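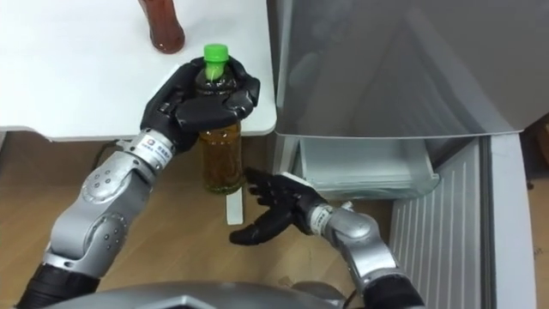

工单标题:73号修正案表决结果显示错误(页面写“通过”,议事录写“否决”)
所属项目:Nyaga 表决追踪页
提交日期:2022年7月27日
优先级:我先选了“高”,你们觉得不合适就往下调
状态:处理中

问题描述

大家好,又是我,Tellulness 编辑部这边负责议会版的那个。先说事情:我们网站上嵌的 Nyaga 追踪页,专门跟 Ondomton 议会那份《退出区域联合体法案》的,今天早上有读者来信骂我们,说73号修正案明明被否了,我们页面上却挂着一个绿油油的“通过”。我第一反应是读者看岔了(这条修正案改的是过渡期的起算日,名字又长又绕,跟旁边几条长得特别像),结果自己点进去一看,还真是绿的!

我翻了议会秘书处放出来的议事录,写得清清楚楚,全体会议表决,否决。所以错在我们这边。

这事比较急,因为我们周刊的头条就在讲过渡期,稿子里直接引用了这个页面。如果过渡期起算日真的改了,那退出时间就得整体往后挪,整篇分析的结论都得换。我已经让编辑先把那一段撤下来了,但是印刷版的截稿时间摆在那儿,我真的很想快点知道其他修正案的结果还能不能信。

我自己试过的办法

先清了浏览器缓存,没用。换了手机,用流量打开,还是绿的。然后在页面右上角点“刷新数据”,转了一会儿,提示更新成功,颜色一点没变。又登录后台看了一眼那条记录的来源链接,链接指向的议事录页面是对的吗?我当时觉得是对的,后来发现我看漏了,下面再讲。

对了,后台那个“手动更正”按钮我没敢按。上次在4月我按过,结果把整章的条款排序弄乱了,被你们说过一回,我记着呢。

补充一(午饭前)

Flulitz 技术支持回复说他们那边看数据没有异常,让我导出一份表决记录发过去。我导了,发现导出的文件最多就100行,后面的没了,而且没有任何提示说被截断!我差点就把这份不完整的表发出去了。后来按章节分开导出,再自己拼起来,总算凑齐。这个上限能不能在导出页面写一句?哪怕一行小字也行。

拼好以后我拿着议事录一条一条对,对得眼睛发花,但是对出东西来了。凡是出错的,都是那种在法案审议里出现过两次的编号。

这里得解释一下 Ondomton 议会的规矩,给没跟过这个议会的同事看:法案先走委员会阶段,修正案从头编号;到了全体会议阶段,又从头编一遍。所以委员会阶段有一条73号,全体会议阶段也有一条73号,内容完全不相干。委员会那条讲的是渔港收费由谁来收,通过了。全体会议那条才是讲过渡期的,否决了。我们的页面上,标题和正文用的是后一条,结果用的却是前一条。

而且回头再看来源链接,它指的是委员会的议事录。两份议事录版式一模一样,抬头只差几个字,我早上就是这么看漏的,怪我。

补充二(下午)

Flulitz 那边确认了我的猜测。抓取程序匹配的时候只看法案名称加修正案编号,没看阶段。以前的法案一直没出过问题,是因为大多数法案在委员会阶段改得很少,编号撞不到一块儿去。这次的退出法案争得太凶,各个党团都在拼命提修正案,两个阶段的编号就大面积重叠了。

他们问我能不能接受一个临时方案:把委员会阶段的结果先全部隐藏,只显示全体会议阶段的。我想了想,说可以,但有个条件,页面顶上要挂一条说明。不然读者会以为委员会阶段的表决记录被我们删了,这个时候大家火气都很大,主张快退的和主张慢退的都盯着我们,随便少一块内容就有人说我们偏袒。说明文字我写好了,直接贴在这里,请照抄:

“本页暂时只显示全体会议阶段的表决结果。委员会阶段的记录因编号匹配问题正在核对,核对完成后恢复。部分修正案此前显示的结果有误,更正清单见页面底部。”

更正清单我来整理,格式用老格式:编号、标题、原显示结果、正确结果、议事录链接。请不要把旧结果直接抹掉,我们编辑部的规矩是改了什么要让人看得见。

补充三(傍晚)

临时方案上线了,我检查过:73号现在是红色的“否决”,链接也指到全体会议的议事录了,很好!说明文字也挂上去了,就是在手机上字太小,挤在标题和日期筛选中间,能不能往下挪一点点。

另外发现一个小毛病,顺便记在这张工单里(如果你们希望我另开一张就说一声):有些修正案在表决前被提案人撤回了,页面上显示成“否决”。撤回和否决在政治上差得可远了。撤回往往是跟政府那边谈出了条件,换了别的让步;否决就是硬碰硬输了。做议会报道的人看到这个是要跳起来的。我建议加一个灰色的“撤回”状态。Flulitz 说要改数据表结构,得排期,我理解,但希望能赶在法案最后一次表决前弄好。

还有邮件提醒。早上那个错误的“通过”当时应该触发过推送,订阅了这条修正案的读者很可能收到过错误通知。请帮我查一下发送记录,看哪些订阅者收到了,我好给他们单独发一封更正信。信我已经起草了,语气尽量平实,就说我们把两个阶段的表决弄混了,附上正确链接,再道个歉。

目前还没解决的

匹配规则要加上“阶段”这个字段,Flulitz 在改,改完先放测试页,我对过之后再上正式页。正式页更新前请务必在工单里喊我一声,别半夜悄悄换(上次就是这样,我早上起来吓一跳)。

导出行数上限的提示,还没有答复。

推送记录,等查询结果。

“撤回”状态,等排期。

印刷版那边我已经跟编辑说了,过渡期那段按议事录重写,不引用追踪页。网页版文章末尾会加更正说明,文字明天上班前我放到共享文件夹里。工单先别关,我把更正清单传上来以后再改状态。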